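4/21/25 - Flirnell today released version 5 of Osix, its scheduling software for municipal water testing labs. The update changes how sample batches are queued and how late results are flagged to the lab manager.

Osix 5 assigns each sample a holding-time limit when it is logged. Samples close to their limit move to the front of the queue without staff input. Earlier versions sorted by arrival time only, and managers had to reorder the list by hand.

The release was tested from January at two sites run by Hendance, a contract lab operator. The larger site logs 600 samples a week.

"We wanted the queue to follow the test method," said Karthikeyan Unnithan, product manager at Flirnell. "Bacteria samples have short limits and metals samples have long ones. The old list treated them the same."

## Changes in this release

- Holding-time limits set per test method
- Late-result notices by email or text message
- Export of audit records for the past 14 months
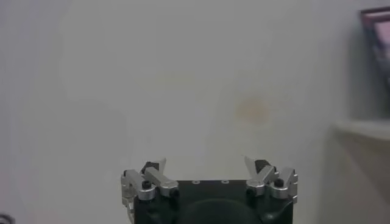

Current customers will receive the update under their existing support contracts. Sites still on version 2 must move their records to the new database format before installing - a conversion tool is included.

**Press contact:** Chantal Li, Flirnell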